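13 February 2021

In on a Saturday because the advisory scraper fell over again overnight. It's the one that pulls embassy travel notices and consular warnings into the Clolix table so the newsroom folks can search them. I was hoping for a quick restart and a coffee. Nope!

Two things were wrong. First, one of the embassy sites moved its notices to a new page layout, so the parser was happily saving the footer as the body text (668 rows of phone numbers and opening hours, lovely). Second, our dedupe step treats a reissued warning as a copy of the old one, so a notice that went from "be careful" to "don't travel" got thrown out. That second one bothers me far more – the change in wording is the whole story for the people using this. 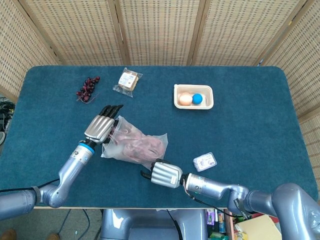

Rolled the table back to the last good dump and reran with Kelon doing the text extraction. 181 notices came through, and I read 15 of them against the originals by eye. Three were off, all the same fault: the date of issue got swapped with the date of the incident. Fixed with an ugly regex. Don't judge me, it's labelled as ugly in the comments.

Translated notices are still a mess. Kamata renders "residents" and "nationals" as the same word, and for a security reminder those are very different groups. I've turned off the automatic summary for anything translated until we sort out a glossary.
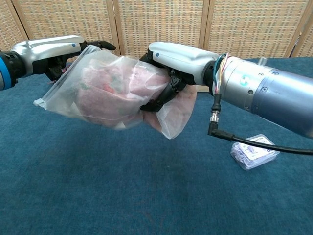
For dedupe I'm going to try keeping every version and bundling them under one parent notice. The reader should be able to tell at a glance that there's something older underneath, the way you can see the pink stuff through the plastic of that zip-top bag without opening it. Right now Wivik only shows the newest version and you'd never know. I'll mock up a faded strip under the headline and see if anyone hates it.

Still to do: rename the severity field (colour codes mean something different at every ministry, so "orange" is useless on its own), and write a test for the footer problem. Leaving the overnight job switched off till the test's in.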